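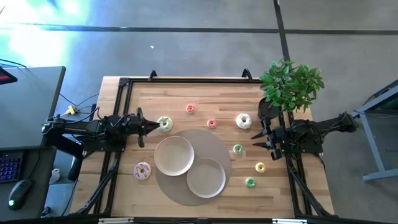 4. Setting up a sorting task in Tivach

This section covers the work between a calibrated bench and a first unattended run. It assumes that you have finished section 3, that both arms home without a fault, and that the overhead camera is listed as "ready" on the Devices page. If the camera shows "ready (old calibration)", go back to 3.6 before you carry on.

The worked task used through this section is donuts to dishes: two arms, one on each side of the bench, pick toy donuts off the wood and place them in the two shallow dishes on the round mat. The same steps apply to any task with loose objects and fixed targets.

4.1 Before you start

You will need:

The Tivach control program, installed on the bench computer
The Pisow perception service, running on the same computer or on one reachable by cable
A task folder (see 2.4)
The emergency stop within reach of whoever is at the keyboard

CAUTION: Both arms are powered during most of this section. Keep hands outside the rails whenever the status bar is amber or green. Grey means the motors are off.

4.2 Start the services

1. Open a terminal and start Pisow first. Wait for the line "model loaded".

2. Start Tivach. It looks for Pisow at launch and again every 10 seconds.

3. On the Devices page, check that the arms are named left and right as seen in the camera view. If they are the wrong way round, press Swap. Do not swap the cables.

4. Press Enable. The status bar turns amber.

Note: If Tivach was started before Pisow, the Objects page stays blank until the next check. There is no need to restart it.

4.3 Mark out the work area

The planner will only pick inside the work area. Anything outside it is treated as background, and anything that sticks into it from outside is treated as an obstacle if you mark it as one.

1. Go to Scene > Work area and press Draw.

2. Click the four corners of the wooden surface, staying inside the black rails. Start at the top left and go clockwise. The bench looks a little wider along its lower edge in the camera view, so expect a shape that is not a true rectangle. Tivach corrects for this using the calibration.

3. Press Close shape.

4. Set the inner margin. The default is 10 mm. Raise it if the fingers touch the rails during the dry run in 4.7.

5. Go to Scene > Obstacles and press Add. Draw around anything the arms must keep clear of. On the donut bench this means the potted plant at the upper right corner, leaves included, and the two curved brackets on the upper rail.

6. Give each obstacle a height. For the plant, use the tallest leaf plus a margin.

Note: Plants move and grow. Redraw the outline whenever the pot has been shifted. An outline that is too small will not raise a warning.

4.4 Teach the objects

Pisow finds objects by class. A class is a name, a size range and, where it helps, a colour. In the donut task there are large and small donuts, and the small ones come in more than one colour, so size is checked first and colour second.

1. Lay the objects out on bare wood with a clear gap between them. Keep them off the mat for now.

2. Go to Objects > Capture and press Take. Repeat until you have 50 captures, moving the objects between each one. Turn them as well as sliding them.

3. Pisow draws an outline around everything it thinks is an object. Click each outline and choose a class, or press New class.

4. Delete any outline that falls on the mat, the dishes or the grippers. These are handled elsewhere.

5. Press Train. The progress bar covers the whole job, including the final check.

6. Read the table at the end. Any class with a score in red needs more captures.

The donut task uses these classes:

donut_large_mint
donut_large_lavender
donut_large_white
donut_small_red
donut_small_green
donut_small_yellow

Two objects may share a class. The small red-pink donuts are both donut_small_red, and the planner picks whichever is cheaper to reach.

CAUTION: Do not capture with the arms moving. Press Hold first. A blurred gripper can be learned as part of an object, and the fault is hard to spot later.

Note on pale objects: The white-frosted donut and the cream dishes are close in colour. If Pisow marks a dish as a donut, do not lower the detection threshold. Set up the dishes as targets (4.5) and turn on Ignore inside targets.

Note on sunlight: A bright patch on the floor beside the bench does no harm. A bright patch on the wood does. Draw the blind or use Lock exposure before capturing.

4.5 Set the targets

1. Go to Scene > Targets and press Add circle.

2. Click the centre of the first dish, then its rim. Name it dish_a.

3. Do the same for the second dish and name it dish_b.

4. Tick Track if the dishes might be knocked. Tivach will then look for each rim before every place.

5. Set the drop height. Start high and bring it down in small steps during the dry run.

The dishes sit very close together in this layout, with only a little room between the rims. Leave Shared zone switched on for both. With it on, one arm waits outside the mat while the other is placing. With it off, the planner allows both arms over the mat at once and relies on the clearance check alone.

Do not define the mat as a target. It can be added as a landmark if you like, but one dish overlaps its edge, and tracking the mat will not tell you where the dish is.

4.6 Assign the arms

Each arm has a reach map, shown as a tint on the camera view. Where the tints overlap, either arm may pick.

1. Go to Planner > Assignment.

2. Choose Nearest. For the donut layout this gives the mint and lavender donuts to the left arm, and the small yellow and small green ones to the right.

3. Set the tie rule for objects in the overlap. Choose Least busy unless you have a reason to fix it.

4. Under Gripper, set the resting state for each arm to Open or Closed. The two arms do not have to match.

5. Set the pre-grasp opening. It must be wider than the largest donut that the arm may pick, or the fingers will come down on top of it.

6. Press Save.

Note: A closed gripper is narrower and is easier to bring in beside a crowded object, but it must open before the pick. The planner checks this opening against neighbouring objects. If there is no room, it reports error 112.

4.7 Dry run

The dry run moves both arms through the full plan at low speed and stops short of every grasp.

1. Clear hands and tools from the bench.

2. Press Plan. Paths are drawn over the camera view, one colour for each arm.

3. Look along each path for places where the line crosses the plant outline. There should be none. If there are, the outline has been drawn after the plan; press Plan again.

4. Press Dry run. The status bar turns green.

5. Watch the cables as well as the fingers. The planner knows about the arm links and does not know about a loop of cable hanging off one. If a loop catches, press Hold, clip it back, and carry on.

6. When the run ends, check the log for clearance warnings.

Stop the run with the emergency stop, not the mouse, if an arm is about to touch something. The on-screen Stop finishes the current move first.

4.8 First live run

1. Set speed to 50 per cent.

2. Press Run once. Each arm makes a single pick and place, then returns to rest.

3. If both places are good, press Run all.

4. Leave the speed alone until a full run has finished with no retries. Then raise it.

A retry is counted when the fingers close and the grip sensor reads nothing between them. Tivach tries again from a fresh camera view. After the third miss it skips the object and moves on.

4.9 Error codes seen at this stage

102 Object lost. The object was in the plan but was not found just before the pick. Often caused by an arm standing between the camera and the object. Turn on Clear view before pick.

112 No room to open. Neighbouring objects are too close for the set opening. Reduce the opening, or let the other arm clear the neighbour first by setting Planner > Order to Outside in.

If a code is not listed here, see the full table in appendix B.

4.10 Saving and sharing the task

1. Go to File > Save task. The work area, obstacles, classes, targets and assignment are kept together.

2. Tick Include captures if the task will be retrained on another computer. The folder will be much larger.

3. To load it on another bench, copy the folder and use File > Open task. Calibration is never copied. Work area, obstacles and targets must be redrawn on the new bench.

Changes to this section

4.3: obstacle height added (Kenna Ritchie)
4.5: Shared zone now on by default (Damilola Usman)
4.9: code 112 split from 102 (Lewis Urquhart)

Section 5 covers logging and playback.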